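Stimden – Datensatz README

Stand: 8. Mai 2022. Kurzfassung, die lange kommt noch.

Was drin ist: Wortlisten und kurze Aufnahmen zur Aussprache von Ortsnamen. 89 Sprecher, davon 77 mit vollständigem Fragebogen. Rest lückenhaft, steht in der Spalte status als "teil".

Ordner:

- audio/ – WAV, mono, je Sprecher ein Unterordner
- listen/ – die Ortsnamen als CSV, Semikolon als Trenner
- meta/ – Alter (nur Gruppe), Herkunft, längster Wohnort

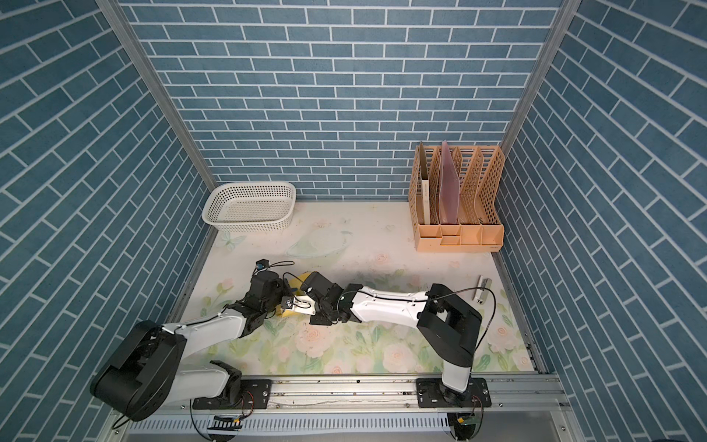
Encoding ist UTF-8 ohne BOM. Excel zeigt die Umlaute trotzdem falsch, bitte über Daten > Import gehen und nicht doppelklicken. Dateinamen ohne Umlaute, ß wird ss. Lautschrift in IPA, von Ermira Begović und Lucía Cantero getrennt transkribiert, Abweichungen in listen/abweichung.csv. Da stehen auch die Fälle drin wo wir uns nicht einig wurden.

Bekannte Fehler:

- Liste 5: zwei Ortsnamen doppelt, IDs aber verschieden. Nicht löschen, sonst stimmen die Verweise nicht
- Gruppe 6 hat Rauschen im linken Kanal gehabt, deshalb alles auf mono gemischt
- Spalte wohnort_lang manchmal leer, heisst "keine Angabe", nicht "nie umgezogen"
- Zeitstempel teils Sommerzeit, teils nicht. Sorry. Wird im August bereinigt

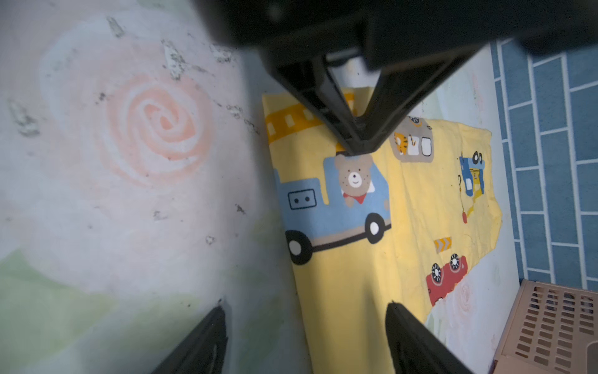

## Nutzung und Lizenz

CC BY-NC 4.0. Für Lehre und Forschung frei, bei Veröffentlichung bitte Stimden und die Version nennen. Komerzielle Nutzung nur nach Anfrage bei Muammer Ateş. Keine Versuche, einzelne Sprecher zu identifizieren – auch nicht zum Spaß im Seminar.

Wer die Einwilligung zurückzieht, fliegt mit der nächsten Version raus. Also alte Kopien dann bitte auch löschen, wir schicken eine Mail über den Verteiler.

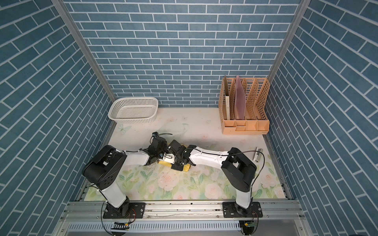 Foto: Rodrigo Llorente

Versionen: 1.0 nur Listen. 1.1 Audio dazu. 1.2 Abgleich mit den Fidov-Listen, dabei ein paar Schreibweisen geändert (alte Form in Spalte alt). Skripte zum Zuschneiden liegen unter tools/, laufen mit Python 3, unter Windows nicht getestet. Fehler bitte mit Datei-ID melden, sonst suchen wir ewig.

Kontakt: Othmane Soliman, Projekt Stimden | © 2022 Stimden | Nach oben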